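Pluvano Hand-Held Gripper Kit, Pair
Home and shared workshop build

Stock code: 503
Status: in stock
Page revised: 2024-11-18
Supplied by Nerudness

Overview

The Pluvano is a hand-held parallel gripper for recording two-handed manipulation tasks without a robot arm on site. The operator carries one unit in each hand and does the job at normal working height. The recordings are then used to train a policy for a fixed two-arm build. The kit covers the hand-held side only. Arms, mounts and controllers are listed under the Dogbe bench range.

Units are sold as a matched pair. All parts are printed or cut to the drawings in the build pack, and a builder with access to a printer, a soldering iron and a set of hex drivers should have no trouble with the assembly. The grippers come unassembled unless the built option is chosen at checkout.

What is in the box

Two body shells, black
Two slotted front frames, black
Four fingers, yellow, windowed
Two handles with trigger linkage
Lens covers and silver trim rings
Label sheet, numbered, with QR codes
Fastener bag, including 30 spare screws
Printed assembly guide, 45 pages

Storage cards, batteries and charging leads are not included.

Fingers

The fingers are tapered, with an oval window through each. The window saves material and lets the finger flex slightly under load, so that the tip closes flat on thin stock. For fabric, set the resting gap narrow and parallel before starting a session. A finger that toes in will pick up a single layer of cotton at the tip and drop it halfway through a fold. Adjustment is by the stop screw inside the frame and can be done without removing the body plate.

Replacement fingers are sold in sets of four. Colours other than yellow can be printed from the files, but keep all four the same. Mixed colours in one recording set have given us poor tracking of the finger tips.

Use on cloth

Garment folding is the most common task recorded with this kit. It needs no special fixture and can be done on any flat surface with room to swing both elbows. A mat with some texture stops a shirt from creeping when one side is lifted. Daylight from a side window is acceptable, though a bright pane behind the work will pull the exposure down, and a curtain or blind is worth having.
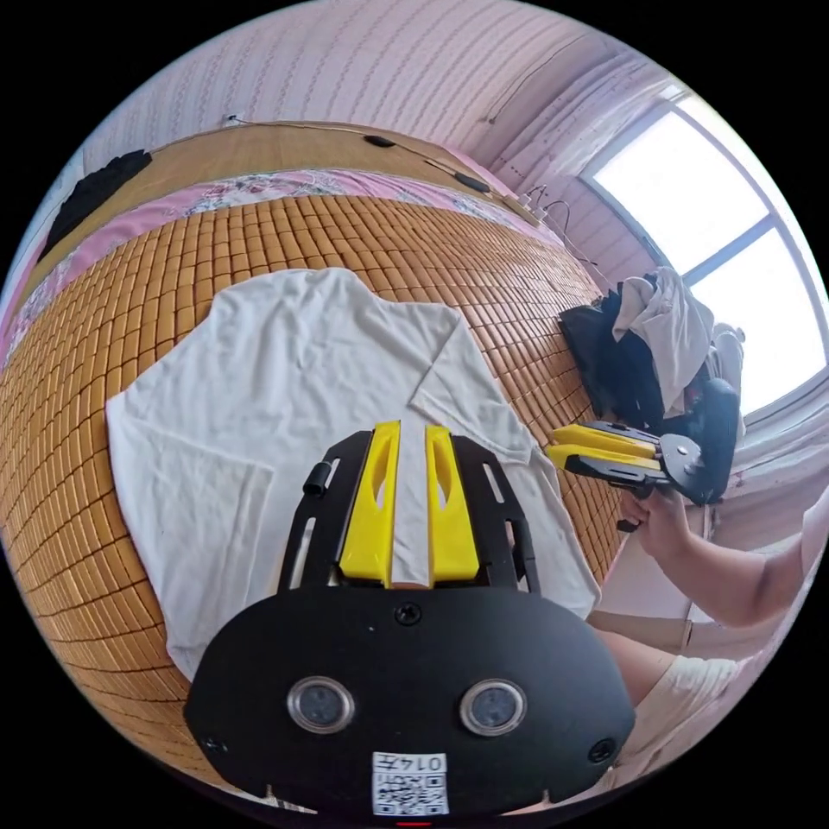
Unit 014 over a white T-shirt on a bamboo mat, with the second gripper at right.

Label each unit before the first recording and do not swap labels later. The number on the body plate is the number written to the log, and the import script rejects any session in which both units report the same one. Left and right are assigned in software, so either unit may be used in either hand.

Recording and storage

Files are written per unit and joined afterwards with the Coso import tool, a free download for kit owners. Start both units, show each one the sync code on screen, then begin the task. Sessions missing the sync code can be lined up by hand, but the process is slow – allow more time for it than the session itself took.

Our reference shirt-folding set holds 3,524 takes and is supplied with the build pack. It is intended for checking that an installation trains and runs correctly before local recordings are added.

Care

Wipe lenses with a dry microfibre cloth. Do not use solvent on the fingers or the front frame. Check the body plate screws after each day of use and tighten by hand only, as the inserts will pull out of the shell under a power driver. Store the pair out of direct sun; printed parts left in a hot car will warp.

Known issues

Handles from the February batch have a stiff trigger return. Filing the inner edge of the linkage slot fixes it, and a revised part file is in the current build pack. Replacement handles will be posted on request to anyone who would prefer not to file their own.

Related items

Dogbe bench mount, two-arm
Pluvano finger set, four pieces
Pluvano label sheet, blank
Coso import tool, download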